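Threads > Food & Drink > Italo Russo

Search posts, people, tags

quitting soda, a thread. or quitting most of it. long one sorry

1/ I was a four a day guy. One at breakfast (yes), one at lunch, one driving home, one in front of the tv. Did that for years and never thought of it as a habit. It was just what I drank

2/ Started in March 2019. No big scare, no doctor. I was doing the grocery budget and the soda line was bigger than the fruit line. Way bigger

3/ first try was cold turkey. lasted 2 days. Headache behind the left eye, snapped at everyone, bought a six pack at the gas station in Grevcombe and drank half of it in the parking lot

4/ so. second try. Keep the coffee, drop the soda. Didn't occur to me the first time that the headache was probly the caffeine and not the sugar

5/ Gianni Vitale (works with me, quit years before I did) told me to start with the easy one. Not the one you love. For me easy was lunch. I swapped it for water with a lot of ice and forgot about it in a week

6/ breakfast next. Also fine. Kind of embarassing how fine

7/ the drive home one was the monster. 30 minutes in traffic, window down, cold can in the cupholder. I didn't even want the drink, I wanted the crack of the tab and something to do with my hand

8/ tried gum. Tried sunflower seeds, never again, my car still has shells in it. What worked was plain seltzer. Same can, same noise

9/ seltzer opinions since people ask: plain > lime > grapefruit > everything else. Anything called "berry" tastes like somebody washed a candle

10/ money. I wrote it all down in a notebook bc I'm that person now. Put the soda money in a jar and by summer it had paid for new front tires

11/ sleep got better. Can't prove it was this. Also stopped watching tv so late, so who knows

12/ Teeth: dentist said "whatever you're doing keep doing it" and I was unbearable for a full week

13/ weight: barely moved. I replaced a good chunk of the sugar with toast. Lots of toast. Putting that in bc every thread like this says the pounds fell off and mine did not

14/ parties are the hard part still. Someone hands you one and you've got it open before you remember. I quit making a thing of it. Drink it, say thanks, go back to water the next day

15/ My rule now is one on the weekend, in a can, really cold, sitting down. No bottles. Bottles go flat and then you drink it fast so it won't go flat, and then there's no bottle

16/ things I'd tell anyone starting: taper the caffeine. Tell one person only. Don't keep a "guest" case in the garage, you are the guest

17/ and don't switch to juice. I did three weeks of orange juice thinking I was a genius. Read the label next to the soda one some time

18/ ok that's it, replies open, will answer after dinner. If you've got a decent ginger seltzer tell me where you buy it

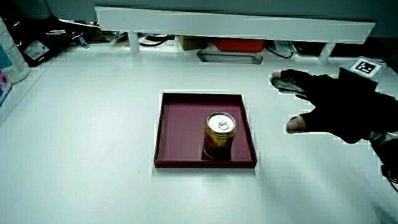
gold can, tab still down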